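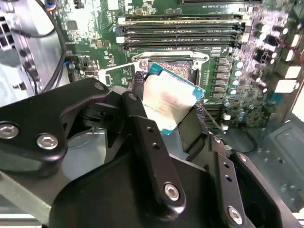
The Valport Public Library will change its loan rules in October. This thread sets out what cardholders need to know. 1/9

Standard loans for books and audiobooks move from three weeks to four. The change applies to new checkouts and to renewals made after the rules take effect. Items already out keep the due date printed on the receipt. 2/9

Each item may be renewed twice, as at present. An item with a waiting list can't be renewed. Cardholders will get a notice by email or text two days before the due date, provided their contact details are current. Details can be updated at any service desk. 3/9

Daily late fees end for all age groups. A replacement charge will still apply when an item is six weeks overdue, and it will be removed in full when the item comes back in usable condition. 4/9

Last year 1,448 cards were blocked over unpaid late fees. Of these, 573 belonged to readers under 18, and 325 were held at the Rarnau branch alone. These blocks will be lifted on the first morning of the new rules. Cardholders do not need to apply. 5/9 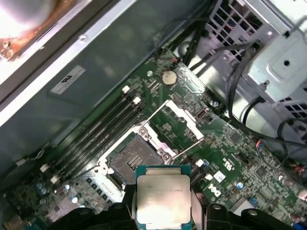

Will I get back the late fees I have already paid?

Fees paid before the change will not be refunded. Any late fee still open on an account will be cleared, including fees from earlier years. Charges for lost or damaged items remain on the account and may be discussed with branch staff. 6/9

Holds will be kept on the pickup shelf for seven days, up from five. Readers at the Ruchti branch should note that the pickup shelf has moved to the ground floor, next to the returns slot. Holds may be collected by another person who brings the reader's card. 7/9

Returns are accepted at all 4 branches, whichever branch issued the item. The outdoor slot on Fiston Street is emptied at 8 a.m., and items found in it at that time are recorded as returned the day before. Please do not leave large-format books or board games in the slot. 8/9

The full text of the rules is available at every service desk, in standard and large print. Written comments may be left at any desk until the end of September. Opening hours are unchanged. 9/9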